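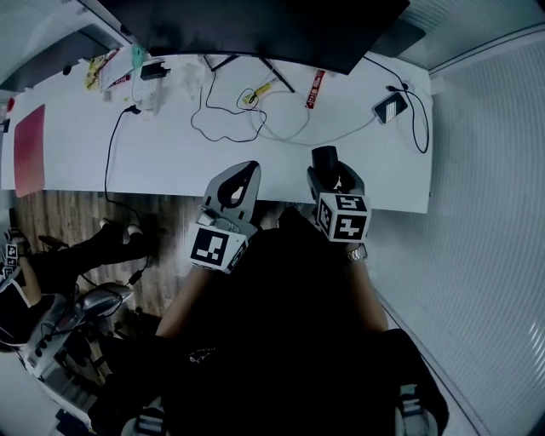

Welura opens desk-lending program to small offices in three more counties

Welura, the office furniture reuse company, is extending its desk-lending program to small businesses and nonprofits outside its home county from January. Under the program, an organization with fewer than 50 staff can borrow desks, chairs and storage units for up to 18 months, with delivery and collection included in a single monthly fee.

The company lent out 1,325 desks in the past year, up from 981 the year before. Most went to organizations moving into a first office or waiting for a permanent lease to be signed. The shortest loan lasted nine days, for a tax preparation firm whose building had a burst pipe.

"Small offices tend to buy furniture in a hurry and get rid of it in a hurry," said Chaimae Kettani, managing director of Welura. "A desk that has four years left in it ends up at the dump because the lease ran out and the new place is smaller. We would like it to go to the next office instead."

The expansion follows an agreement with Storneo, a regional storage company, which will give Welura the use of two warehouses. Until now all furniture has been kept, cleaned and repaired at one site, and deliveries have been limited to addresses within an hour's drive. The two new warehouses will hold finished stock only. Repairs will stay at the original workshop, where the company employs 14 people.

How the program works

Applicants fill in a short form giving the number of people to be seated, the size of the room and the date the furniture is needed. A Welura planner then sends back a floor layout and a price, normally within two working days. Borrowers can change the order until the day before delivery at no cost.

Everything in the program has had at least one previous owner. Furniture comes from companies that are closing, merging or moving, and is checked on arrival for loose joints, damaged edges and worn feet. Desktops are cleaned and resurfaced if the wear goes deeper than a light scratch. Height-adjustable desks are run up and down 20 times under load before they are released. Items that fail are stripped for parts.

Of the items that came back from loans last year, 1,022 were sent out again after cleaning alone. Another 102 could not be repaired and were taken apart.

"The feet go first, then the cable trays," said Imad Karaki, who manages the workshop. "The tops last a long time if people use a mat under anything with a metal base. We put a note in with every delivery asking them to do that, and I would say half of them read it."

Borrowers are not charged for normal wear. Damage such as burns, deep cuts or missing parts is billed at the cost of repair, up to a fixed limit set out in the loan agreement. At the end of the term the borrower can return the furniture, extend the loan month by month, or buy it at a price fixed at the start. Payments already made do not count toward the purchase price.

One change for new borrowers

A planning service that was offered as a paid extra will become part of the standard fee. It covers the spacing between desks, the route from each seat to the nearest exit, and where power outlets fall in relation to the furniture. The service was developed with Grorau, a workplace design practice, over a series of office moves last year.

Gladys Condori, a senior planner at Grorau, said most of the problems she sees in small offices come from the order in which things are done. "People choose the desks, then they find out where the outlets are, and then they buy extension cords," she said. "If you start with the outlets and the doors, you may need one desk fewer than you thought, but you can walk around the room."

The practice recommends at least 36 inches of clear floor behind a seated person, and more where the space is also used as a walkway. Welura planners will use the same figure in their layouts and will tell applicants if the number of desks requested does not fit.

A borrower's experience

Mudaliar, a bookkeeping firm with 11 staff, borrowed furniture for a temporary office while its own building was being rewired. The loan was planned for three months and ran to seven.

"We had a date for the electricians to finish, and then we had another date," said Sowmya Mathew, the firm's office manager. "Extending was one email each time. The one thing I would change is the delivery window. We were told morning and the truck came at 1:30."

Mathew said the firm bought six of the desks at the end of the loan and returned the rest along with two filing cabinets.

Welura said it will offer two-hour delivery windows from all three sites once the new warehouses are running. Customers will get a text message when the truck leaves the warehouse.

Donating furniture

Companies clearing an office can offer furniture to the program at any time of year. Welura collects free of charge for lots of 10 desks or more. Smaller lots can be dropped off at any of the three sites by appointment. The company accepts desks, task chairs, meeting tables, shelving and lockable cabinets. It does not take cubicle panels, upholstered sofas or anything with water damage.

"What we are short of at the moment is smaller desks, 48 inches and under," said Chandrasekhar Pai, who is in charge of collections. "Large corner desks we have plenty of. If you have those, please call first – we may ask you to hold on to them for a few weeks."

Applications for January deliveries are open now. The monthly fee depends on the number of seats and the length of the loan, and is confirmed in writing before any agreement is signed. Press inquiries and requests to visit the workshop should be addressed to the Welura communications office.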